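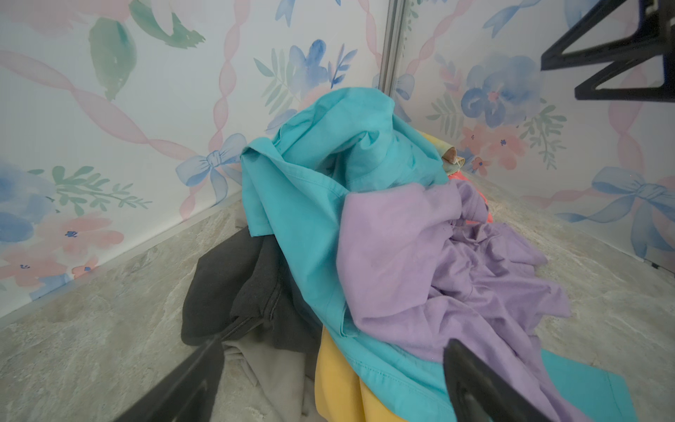
Csenge Gulyás

4. Setting up the Rultico and running a first load

Updated June 16, 2018. Replaces the April version, which had steps 4 and 5 in the wrong order. My apologies to anyone who bolted the shelf on first.

By now the Rultico drying cabinet should be out of its carton and standing more or less where you want it. If it is still in the carton, go back to section 3. If it is in the hallway and the hallway is where it got stuck, section 3 has a paragraph for you too.

You will need a Phillips screwdriver, a level, the bag of feet and the drip tray. Arkau also packs a small plastic wrench. It fits the feet for the first few turns and then it fits nothing, so have a real one handy.

4.1 Leveling

1. Screw the four feet all the way in.
2. Stand the cabinet upright against the wall and pull it forward until the two rear spacers just touch. Do not remove the spacers. They look like packing material and they are the only thing keeping the air intake clear.
3. Put the level on top, front to back, and raise the front feet until the bubble sits a hair toward the rear. The drip tray drains backward.
4. Check side to side.
5. Open the door halfway and let go. It should stay where you left it. If it swings, go back to 3.
6. Tighten the locknuts up against the cabinet floor.

Note: Old houses have opinions about level. If you run out of thread on one foot, use the Dindico pads (sold separately, naturally) and not a folded bus timetable. The pads don't compress when the cabinet warms up.

4.2 Power

The heater draws 900 watts on the high setting, and it wants a wall outlet to itself. The cord is short. It has been short in every model so far and I have stopped writing to them about it.

Caution: Do not use an extension cord or a power strip, even a nice one.

Plug in the cabinet with the dial at Off. The amber light comes on and stays on. A blinking amber light means the door switch isn't closing, usually on account of the strip of blue tape that holds it down for shipping. Peel the tape off, close the door, and the blinking should stop.

4.3 Burning off the heater

7. Take out the rails, the shelf, the manual and anything else you've been storing in there.
8. Set the dial to High and the timer to 14 minutes.
9. Open a window. The smell is something like a toaster that has been lied to. It clears on the first run, or on the second if the cabinet spent a winter in a warehouse.
10. Let it cool with the door open before you put the rails back.

4.4 Sorting

The cabinet has one fan and no judgment. Whatever goes in together gets the same heat for the same time, and the sorting is therefore your job. I sort by how thick a thing is and ignore color, as nothing in a drying cabinet is wet enough to run if it has been spun properly. 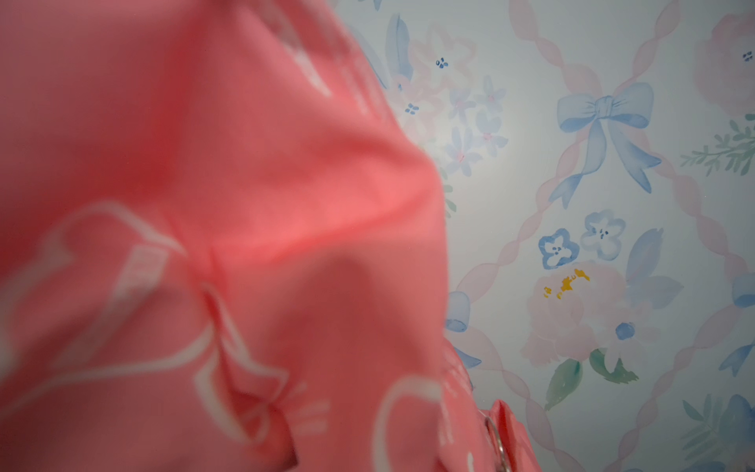

Coral-pink cloth with white bow outlines.

Thin things such as shirts, pillowcases and most pajamas go on Low. Towels, jeans and sweatshirts go on High. Wool goes on the flat shelf with the dial at Air, which is a fan and good intentions. Anything with a care label that says "dry clean only" doesn't go in at all, and neither does anything with foam padding, rubber backing or a battery.

Heavy items belong on the lower rail. The upper rail will take them for a week or two and then you'll hear a noise.

4.5 Hanging the first load

11. Shake each piece out once. Sleeves that go in balled up come out balled up and warm.
12. Button the top button of a shirt before it goes on the hanger. The fan is stronger than it sounds.
13. Leave a hand's width between hangers. It will look wasteful. A packed cabinet takes twice as long and leaves the middle damp, so the saving is imaginary.
14. Lay knits flat on the shelf with the ribbing pulled straight.
15. Slide the drip tray in until it clicks.
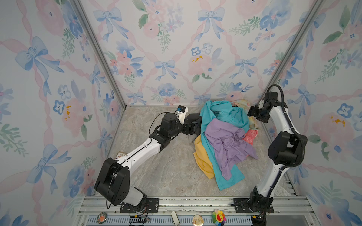
16. Close the door, choose the heat, then set the timer. It has to be in that order, as turning the heat dial resets the timer to zero and does so without a sound. Plenty of first loads have sat overnight in the dark because of it.

A normal mixed load on Low takes two cycles. Check after the first one and take out whatever is done.

Caution: The top inside panel gets hot enough to hurt. Reach in from the side.

4.6 The drip tray and the filter

Empty the tray after every load. It holds 200 milliliters, a figure someone at Arkau must have arrived at by looking at a very small sock. When it is full, the overflow runs out of the back left corner, which you'll recall is against a wall.

The filter is behind the slotted cover at the bottom. Pull it straight out, rinse it, let it dry completely, push it back with the arrow up. The hours counter tells you to change it after some 200 hours of running. I use the Tóth replacement filters. They fit a little tight, and the arrow is printed on the wrong side, but they last.
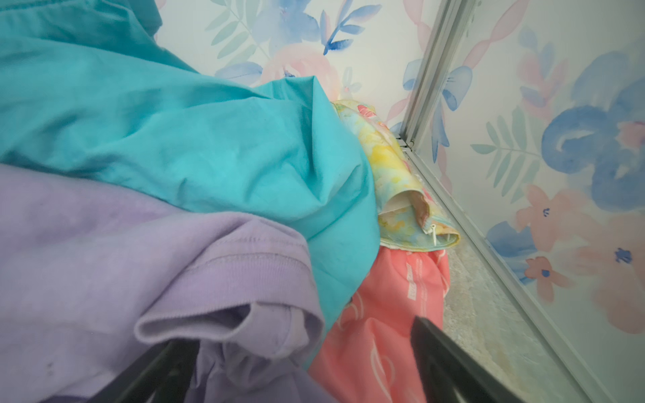
To reset the counter, hold the timer knob in until the amber light blinks twice. Let go on the second blink. Holding on for a third puts the display in Celsius, and getting back out of Celsius is in section 9.

4.7 If the first load comes out damp

Check the spacers, then the filter, then the dial. If all three are fine, the spin on your washing machine is the likely culprit, and the cabinet can't do much about that. Run the spin again on its own and start over from step 11.

If the load comes out damp only on the left side, the cabinet isn't level. See 4.1, step 4, the one that everybody skips because it is so short.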